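Guest rooms at Branamo house - report for the first period
Apr 4, 2022
To: Cinzia Lombardi

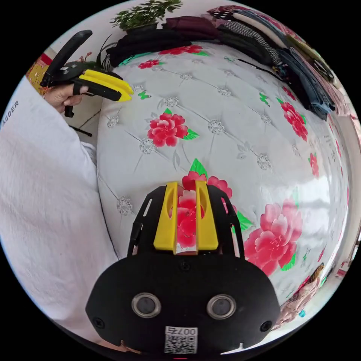 The work on the guest rooms began in December and 20 rooms are now ready with new bed linen. We had planned for 18, so we are a little ahead. For the beds we chose white quilted bedspreads with a pink-red peony print, and I am glad to say the guests like them very much. The supplier, Mutard, delivered 61 pieces in the first order. The second order is late by 2 weeks - they promise it for the end of this month.

From your grant we have spent roughly 138 euros per room, which is inside the budget. The curtains are still open. Górecki sent us samples, and I will write to you when we have the final price.

Ya-wen Kwok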